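Let the lawn go brown

2002-05-23

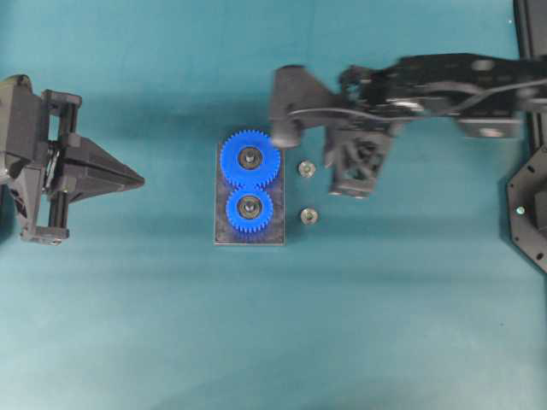
Why do we water grass in the hottest weeks of the year? Mostly out of habit, and from a fear that the neighbours will think we have given up.

I came to gardening late and in a second language, so perhaps I read the advice too literally. The leaflet from Kontogiannis, the nursery in our street, says a lawn must be "kept green". It does not say for whom. Our water meter showed 3,703 litres used on grass in one summer. In the same summer my tomatoes, which feed two people, received 1,282 litres.

Most common lawn grasses can sleep in dry weather. They lose their colour, they look finished, and after good rain many of them return from the crown. My neighbour Cristóbal Godoy has not watered his for 15 years. It is not a beautiful lawn in the dry months, I admit this - but it is a lawn again every time the rain comes.

Vicente Domínguez, with whom I argue at the garden club, answers that a brown lawn invites weeds. He is partly right. Bare patches do fill with whatever arrives first, and I pull a good deal of it in June. Still, I prefer one hour on my knees to a whole season of moving the sprinkler.

Keep the water for young trees and for vegetables. They cannot wait as grass can.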